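关于我们

Sotau 是一间做绒布玩偶和绒布坐垫的小工作室，也修旧的。您要是从街上走过来，会先经过一家卖灯泡和插座的五金铺，再经过一个常年锁着的车库，然后看到我们的门，门上的字有点小，很多人第一次来都走过了头，又折回来。没关系，折回来的路不长，我们也习惯了听见门外有人说“是这里吧”。

常有人在邮件里问，你们到底算玩具厂，算裁缝铺，还是算家具店？我们自己也说不太清。我们做抱在怀里的，也做坐在身下的，大的小的都有，中间那一段界线很模糊：一只圆滚滚的大玩偶放在地上，过不了几天就会有孩子爬上去坐着看书；一只坐垫要是鼓得够圆，也总会有人给它起名字。所以下面这一页写得长了些，算是把这些年攒下来的话放在一处。您可以泡杯茶慢慢看，也可以直接翻到后面看怎么寄东西给我们。

我们最喜欢的颜色一直是浅蓝，带一点灰的那种，像快下雨又没有下的早晨。绒面要短，要软，手掌按下去抬起来，能看见一点深浅不匀的影子。几片布缝到一起，接缝都往一个点上走，那个点收得深深的，四周的布就自己鼓起来了。
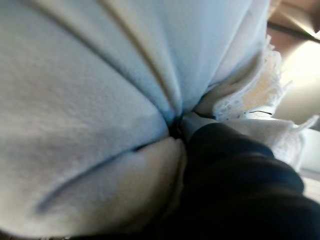

Kaja Adomaitis
Sotau 工作室创办人，兼打版

我先从那个“点”说起吧，因为同事们都知道，谁跟我聊天聊到最后都会聊到它。

一件圆的绒布东西，不管是玩偶的肚子还是坐垫的正面，总要由好几片布拼成。平的布要变成圆的，只能靠裁剪和缝合让它鼓起来，跟剥开的橘子皮反着来是一个道理。每一片都有一个尖，几个尖要在同一处碰头。说起来一句话，做起来很磨人。绒布有厚度，尖角叠在一起就更厚，缝纫机的针走到那里会打滑，会偏；偏了一点点，从正面看，几条缝就各走各的，像几个人约好见面却站在路口的不同角上。

我刚开始学的时候，每次都把最后那一小段留着，用手缝。师傅说留得太长了，我就留短一些，师傅又说太短了，针进不去。后来我才慢慢摸到自己的长度。现在工作室里每个人留的都不大一样，Miłosz Głowacki 留得比我长，他的手大，需要地方转针；Santosh Malhotra 留得很短，缝完之后用锥子的背面把绒毛从线底下一点一点挑出来。我们也试过统一，写了一张纸贴在墙上，贴了一个夏天，没有人照做，纸后来掉到缝纫机后面去了。

收拢的地方还要往里拉。长针从正面穿进去，从背面穿出来，带上线，拉紧，再穿回去。拉得浅，表面是平的，整个东西看着没有精神；拉得太深，周围的布会起放射状的细褶，坐上去也硌人。什么叫刚好，我讲不出尺寸来，新同事来了，我就拿一只做好的和一只没做好的，让他们闭上眼睛用指头去按，按过几次就有数了。

这间工作室是怎么来的

最早只有一张桌子和一台二手缝纫机，放在我姐姐家洗衣房的角落里。那时我白天在一家做窗帘的公司上班，整天跟很长很长的直线打交道，回到家就特别想缝一点圆的。先给外甥女做了一头熊，耳朵一高一低，她很喜欢，后来她幼儿园的老师问能不能做一个大的，放在阅读角，让孩子们靠着听故事。

那是我做的第一件大东西，一只没有腿的、可以说是鲸鱼也可以说是云的圆垫子。我算错了填充棉的用量，买了一车厢，洗衣房里连门都推不开。姐姐倒是没有生气，她只说，你该去找个地方了。

于是就有了现在这里。房子原先是租给人放自行车的，地上一道一道全是轮胎印。我们把旧地面起掉，换了浅色的、光亮的地面，这是当时花钱最多的一项，我犹豫了好几个星期。做绒布的人都懂，掉下来的毛什么颜色都有，落在深色地上灰扑扑一片，落在浅色地上，看得见，扫得着，掉一根针也容易找。光亮的地面还有一个好处，大件的垫子可以贴着地面推过去，一个人就能从裁剪台推到填棉的地方。坏处也有，孩子们来了会穿着袜子在上面滑，我们劝过，后来就改成请他们滑慢一点。

Miłosz 是第二个来的。他以前修帆布，帐篷、船篷、雨棚，什么都修，手里的活粗得吓人，第一个月缝断的针装满了一只果酱罐。那只罐子还在，就放在窗台上，里面现在也装别的东西，比如找不到主人的纽扣。他带来了一样我们原先没有的想法：一件东西做出来的时候，就要想好将来怎么拆开。修帐篷的人最恨的就是从里面缝死的接缝。从那以后，我们每一件大玩偶、每一只坐垫，都在底部留一道可以拆的缝，用颜色略深一号的线手工缝合，拆开的时候不会剪错地方。

Santosh 来得晚一些，他管填棉和清洗，也管跟客人写信。您收到的信如果特别长，多半是他写的；如果只有两行，那是 Miłosz。

我们做什么

坐垫这一边，主要是 Trolaveo 系列。名字是大家坐在地上吃午饭时胡乱拼出来的，没有意思，念着顺口。Trolaveo 是落地的大圆垫，多片拼合，正中间收一个点，绒面有浅蓝、米灰和一种我们叫作“凉茶”的浅绿。成人坐得下，小孩可以整个蜷在里面。最大的一款宽度够两个人背靠背坐着，幼儿园和图书室订得最多。

玩偶这一边，老客人都认得 Leone。Leone 是一头狮子，没有什么威风，鬃毛是一圈白色的镂空花边，皱皱地堆着，肚子大，爪子短。起初只有黄的，后来有位客人想要一头蓝的，我们想，狮子为什么不能是蓝的呢，就做了。如今蓝的比黄的还要受欢迎，黄的反而要提前说一声，我们才去备布。

除了这两样，我们也接单件的定做。有人拿来孩子的画，画上的动物八条腿、两个鼻子，我们照着做，腿一条不少。有人拿来祖父外套上拆下的一块绒，想缝进靠枕里。这类活做得慢，我们会先用便宜的白坯布缝一个样子给您看，您捏一捏，坐一坐，觉得哪里太鼓、哪里太瘪，我们再改。改样子不另外收钱，改到第几回我们也不记，只是请您别在真布裁下去之后才告诉我们想再大一圈，绒布裁小了是变不回来的。

所有的东西都只填一种棉，蓬松的短纤维，能水洗。我们试过豆粒，试过碎海绵，也试过荞麦壳。荞麦壳那一批，屋里香了很久，后来来了几只小虫，大家商量了一下，就不再用了。

修旧的

修补原先没有打算做。是有一位老太太提着一个购物袋进来，从袋子里拿出半只兔子，另外半只在另一个袋子里。她问，你们是缝这个的吧？我们总不好说不是。

那只兔子修了很久。它的布已经薄得能透光，缝线一拉就豁，最后是在里面衬了一层细棉纱，把原来的布一小块一小块铺在上面固定住，外面再把接缝重新合上。合上以后，它比原先瘦了一圈，老太太拿在手里看了一会儿，说它年轻的时候也是瘦的。

从那以后，修补的架子就没有空过。现在修补分作几类，我们按活的轻重来排队，轻的先做，免得一只只差一颗眼睛的小熊，排在一只要换整张背的大象后面等上几个月。

开线的，最好办，拆掉旧线头，对齐，重新缝上就行。如果是几片布收拢的那个点散开了，要多花些工夫，得先从底部的缝进去，把里面拉紧的旧线找出来剪掉，再用新线从头拉一遍。很多人在家里自己缝这个点，从外面一针一针把口子兜住，当时看着合上了，坐几回又开。您要是已经这样缝过，也不用难为情，我们拆得掉，寄来就是。

塌了的，要看是棉塌了还是布松了。棉塌了，掏出来换新的；有的客人舍不得，说里面的棉也是原来的，那我们就把旧棉撕松、晒过，包在正中间，外面补一层新棉。布松了就没有太好的办法，可以把接缝收窄一点，整个会小一号，轮廓能回来不少。

起球、打结、沾了果汁、被狗叼过的，交给 Santosh。他不许别人用剪刀剪球，只许用梳子，从边上往里梳，顺着毛的方向，再逆着来一遍。浅色绒面上的旧渍不一定洗得净，他会在信里老老实实告诉您哪一块大概会留下影子，您同意了他才下水。

我们不做的也说一声：皮革、真毛皮、带电池会唱歌的那种。会唱歌的我们拆过一只，装回去以后它只肯在夜里唱，客人很客气，没有说什么，我们自己过意不去了很久。

每修完一件，我们会在里面放一张小布条，写上修补的月份和经手人的名字，缝在底部那道缝的内侧。下一回再打开的人，就知道前面的人动过哪里。有时候我们打开一件旧玩偶，里面也有别人留下的东西：一截红毛线，一张折得很小的糖纸，一颗乳牙。糖纸和乳牙都原样放回去。

地上的一天

来参观的人常觉得意外，我们有一大半的活是在地上做的。桌子用来裁布和缝边，垫子一旦填了棉，桌子就搁不下了。早上开门第一件事是扫地，扫完再用湿布拖一遍，等它干透，才把昨天罩着的东西揭开。浅蓝的布尤其要当心，隔壁台子上要是有人在裁深红的绒，红毛会飞过来，粘在蓝布上怎么都看得见。所以我们按颜色排日子，深的跟深的一起，浅的跟浅的一起，中间隔一次大扫除。

填棉的时候人是跪着或坐着的。先填远的角落，再填近处，每塞进去几把，就要从外面揉一揉，把棉推到接缝边上去。接缝边上要是空着，那一片鼓起来的样子就会发软，像没有睡醒。各片要鼓得一样高，可是填的人站在一边，总会不知不觉把自己这边填得多些，因此填到一半要把垫子转过来，换一边再填。转的时候两个人一起，嘴里还得喊着，不然一个往左一个往右。

填好的放一夜再收点。棉自己会往下坐一坐，第二天早上摸着比头天矮，再添一点，然后用长针把正中间拉下去。这是一天里屋子最安静的时候，收音机也关小。拉好以后线在背面打结，结藏进布里，拿手掌把正面四周的绒毛拂一遍，让它们都倒向一个方向，再拂回来。

下午四点以后大多在收拾。碎布按大小分进抽屉，大块的留着做耳朵和尾巴，小块的拿去给修补的架子配颜色，再小的剪碎了，填在给猫狗收养站做的垫子里。线轴倒扣在钉板上，针要数着收，跪在地上干活的人，没有不怕针的。

开放日和孩子们

每个月有一个下午，我们把门敞着，谁都可以进来。七月的那一次最热闹，学校放了假，家长们也想找个凉快的地方。来的人脱了鞋，坐在地上，可以摸布，可以自己填一只巴掌大的小枕头带回去。针线的部分我们来，填棉的部分孩子们来，填得歪歪扭扭的最好看，有的一头胖一头瘦，抱在手里正好有个地方可以捏。

附近的小学也会带班级来。我们把会上的东西减得很少，只讲一件事：一块平的布怎么变圆。先发给每个人几片剪好的厚纸，叫他们用胶带把边粘起来，粘到最后，几个尖碰在一起，纸就鼓了。每一次，总有几个孩子的尖碰不到一起，中间留着一个洞，他们就把手指头伸进去，或者把洞对着眼睛往外看。我觉得这样也很好，并不催他们补上。

有一回一个男孩问我，中间那个地方黑黑的，里面住着什么？我说里面住着一根很长的线，从这头穿到那头。他不大满意，趴下来看了很久，然后告诉全班，里面住着一个很小的人，晚上负责把肚子拉紧。那之后我们自己干活的时候也这么说了，谁的点没有拉好，就说你家那个小人今天请假了。

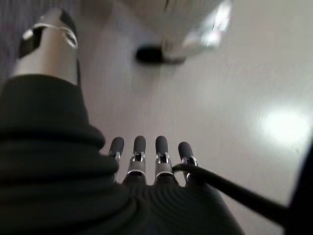
Lina Hattar 在留言簿上写了满满一页，我们征得她同意，抄一段在这里。她写道，她家那只浅蓝色的 Trolaveo 已经跟着他们搬过两次家，头一次搬家的时候别的家具都还没到，一家人就围着它坐在空地板上吃面条，谁也没舍得把碗放在垫子上。她说女儿睡不着的时候喜欢把手指按在正中间那个凹下去的地方，按着按着就睡了，所以那里的绒毛比别处都短，颜色也旧一些；去年送来补缝，她特意嘱咐别把那一块换掉，拿回去一摸，果然还在。她还写，唯一的意见是门口的字真的太小了，她每回来都走过头。

（字的事我们记下了。Abhishek Bhatt 答应帮我们重新刷一遍门牌，他也说要等天暖和。）

留言簿就放在进门右手的架子上，您来的时候可以翻，也可以写。有人在上面给我们画过版型，画得很认真，我们照着做了一只，是一条身子特别长的狗，现在躺在窗下，给等人的客人当靠背。

有多大，有多少

经常有杂志和学校请我们填表格，表格里总有“规模”这一栏。那就在这里也写一写，省得大家再问。固定在工作室里的一共三个人，忙的时候会请朋友来帮着填棉。2022年12月，我们把那一年的本子合起来看了看：新做的坐垫和玩偶是 230 件，修好送回去的旧物是 400 件。修的比做的多，这件事我们自己也是看了本子才知道，吃了一惊，又觉得挺高兴的。

有人劝我们做大一些，换一台能自动填棉的机器，一天能出多少多少。我们去看过，那家厂很干净，人也热情，棉从管子里吹进去，一眨眼就满了。回来的路上我们三个在车里谈了一路，Miłosz 觉得可以试试做小件，Santosh 担心旧玩偶没有地方放，我一直在想两边鼓得匀不匀。谈到最后也没有谈出个结果，这件事就还放着。也许哪天会变，变了我们会在这一页上写明。

价钱方面，新做的有价目，打印好了放在店里，来信也可以索取。修补要看到东西才能报价，看东西不收钱。如果修起来比它在您心里的分量还贵，我们会直说，并且教您怎么在家里先对付着。

怎样把东西寄给我们

远处的客人多用 Trakport 寄送，我们这边寄回也用它，取件的人认得路，不会走过头。请用纸箱装，大件可以装进结实的布袋再套一层防水的。不要抽真空，尤其是绒面的，抽过以后毛会压成一道一道的印子，蒸汽熏也要熏很久才肯站起来。

箱子里请放一张纸，写上您的名字、怎么联系您，还有它的名字，如果它有名字的话。哪里坏了，可以用一小段白线系在旁边做记号，不要用笔画，也不要贴胶带。如果有哪里是您希望我们千万不要动的，也请写清楚，比如一块磨秃的地方，一只缝歪的眼睛，一股只有您闻得出来的味道。要保留味道的我们就不洗，单独放在一格里。

东西到了我们会写信告诉您，信里有 Santosh 看过以后的意见，您回信说好，我们才开始动手。轻的活八天之内寄回；要换布、换棉、重新收点的，时间长一些，信里会写明日子。家里的孩子要是离了它睡不着，请一定先讲，我们会把它往前挪，还可以先借一头小的 Leone 给他抱着。借出去的小狮子有几头到现在也没有回来，我们没有去催。

平时怎样养护

坐垫每天坐完，拍两下，从侧面往中间拍，转个方向再放回去，别老让同一片朝着窗户，浅蓝的绒经不起整个夏天的太阳。灰用软毛刷子扫，或者拿吸尘器开最小一档，离开一点点吸。正中间凹进去的地方容易藏饼干渣，用棉签转一圈就出来了。

洒了东西，先拿干布按，别擦，一擦就把颜色推进绒毛根里去了。按到不再往外渗，用凉水沾湿布再按。要整件水洗的，小的玩偶可以装进洗衣袋，用冷水轻柔洗，平铺着阴干；大坐垫在家里不好办，晒不透里面会闷着，最好送来。不要熨，也请不要用吹风机对着一个地方吹，短绒碰到热风会卷，卷了就梳不开了。

如果哪条缝露出了线头，别拉。剪到跟绒面齐平就好，或者就让它露着，等下回送来时我们从里面给它打个结。

找我们

周末以外的日子，白天都有人在。门要是推不动，多半是里面有一只刚填好的大垫子靠着，敲一敲，我们过来挪开。从五金铺那边走来，看到锁着的车库就放慢脚步，下一扇门便是。进门请脱鞋，拖鞋在长凳底下，大小都有，袜子厚的话直接踩在地上也行。

想看布样的，来信写明喜欢深的还是浅的，我们剪几块给您寄去。信封里要是多出一小撮蓝色的绒毛，那是工作台上跟过去的，抖一抖就好。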